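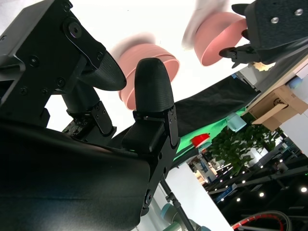 Strebel

README for Mevside, the table-clearing set

Hello! If you've just unzipped the folder and want to know what all these cups and bowls are doing in it, start with this file. Mevside is a set of short recordings of small household things being picked up, stacked, moved along and put away, all at the same table with its black fabric top. There are 226 sessions, cut into 3,000 clips, plus 900 stills if you only need single pictures.

What's in it

Mostly plastic-picnic sort of jobs, the kind you do after a children's tea. The pink bowls get by far the most use (I'm fond of them, they show up nicely against the black). The light blue cup is see-through enough to be a nuisance if you're drawing outlines round things, so have a look at the notes on outlines before you start. The little red one is shallow and I've had arguments over whether it's a cup or a lid. In the labels it's red_small, and you can make up your own mind.

The plant stays put. So does the white shelving with the cardboard box on it, flap and all. I labelled them as background, but they're handy for working out which way round you are when the view is tilted, and quite a lot of the views are very tilted indeed.

The folders

clips: everything, sorted by session
stills: the 900, sorted by object
labels: one text file per clip, plain words, no codes
lists: which clips go with which job

The jobs are in six groups: stacking, unstacking, passing across, setting out, clearing away and "other". I'd like "other" to be smaller than it is. Sorry about that – it grew over December when I was labelling in the evenings and getting tired.

Things to watch for

Blur. Bowls on the move go soft and smeary, and I've kept those clips in on purpose. If you need crisp edges, use the sharp list in the lists folder.

Two bowls the same colour. I call them pink_a and pink_b within a clip, but the letters don't carry over from one clip to the next. Please don't try to follow pink_a through a whole session, you'll go mad.

Odd angles. You'll get bright ceiling where you'd expect table. Leave the turning alone unless you turn the outlines as well.

Outlines. For the see-through cup I went round the outer rim and ignored whatever shows through. The early sessions were done the other way and I've since redone them, but if you spot one I missed, do tell me.

Using it

Help yourself for study, teaching or tinkering. If you put it in a write-up, call it "Mevside, Stullora release" so people know which version you had. The older Plurkska release has different label names and the two don't mix well.

Last changed April 21, 2021: fixed the spelling of "saucer" in the labels and took out a duplicate session.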